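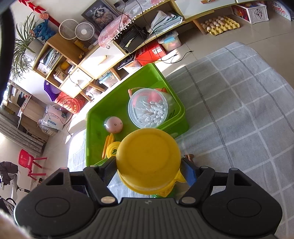
The Gasik Play Tub, green

Price: 172 kr
In stock, ships within 5 working days
Sold by Hedudel

What it is

A tub. I could stop there, but you came all this way, so let me go on a bit. It's a bright green plastic tub for the small stuff that lives on the floor once there's a kid in the house, and it's the thing I sell more of than anything else in the shop. We're at 3,432 of them since I started keeping a list, and I still pack most of the orders myself at the kitchen table, usually with a cup of tea going cold next to me.

I started out with fancy toy boxes (lids, hinges, little felt linings, the works) and they came back to me with sad notes. Kids couldn't open them, or they could open them and then dropped the lid on a thumb. So now I sell an open tub! You can see everything that's in it, you can throw things at it from the couch, and a two-year-old can tip it over without any help at all.

What goes in it

Whatever you've got. Mine has had a pink dotted ball in it for as long as I can remember, plus a yellow gear piece, a string of orange beads and one of those yellow toy containers with a round lid. Oh, and a clear jar of cotton swabs, the kind of thing that ends up in there and then just stays. The round-lidded containers are great for anything tiny, by the way. Put the tiny things in the container, put the container in the tub, and you only have one thing to pick up – well, two.

It isn't made for heavy wooden blocks. Ulla Hellström wrote to me in October about a full set of them she'd been dragging down a hallway by the rim, and the rim gave up. I sent her a new one, and she's keeping the blocks in a crate now.

Where to put it

I like it on a play mat. The gray checked one with white lines hides crumbs better than any mat I've owned, and the green shows up nicely against it, so you don't trip over the thing at 6 in the morning. If you've got cubby shelves, measure first, please. The tub fits the wider sort of compartment and not the narrow sort, and I've had to say this to a lot of very nice people by email.

My own shelves are the long wooden kind and they hold pretty much our whole life: folded cloths, storage boxes, the desk fan up on top with the spider plant. The purple basket goes on the floor at the end. I've tried giving every toy its own cubby and it lasted one weekend. One tub on the floor, everything in it, done – that's the system I've stuck with.

Cleaning

Warm water and dish soap. Skip the dishwasher, the bottom goes wavy. Stickers come off with a little cooking oil and some patience.

What people have said

"Bought one for the bath toys and one for the cat's toys. The cat sleeps in hers." Despina Petridis

"Good tub. Wish it came in more colors." Kai-wen Hsieh

"My son wears it as a helmet so I have ordered a second one for the toys." Vinzenz Bühler

More colors are on the way, Kai-wen! I'm waiting on a blue and I've asked for a gray too.

Buying more than one

Two tubs go in the same box for one shipping fee, and they stack inside each other, so even four or five don't take up much room on your end. Daycares and playgroups can write to me for a bulk price. I've got 106 green ones on hand right now, and the next batch comes in a month or so after those are gone.

Returns

Thirty days, even if it's been played with. Just rinse it out first, and check the bottom for beads.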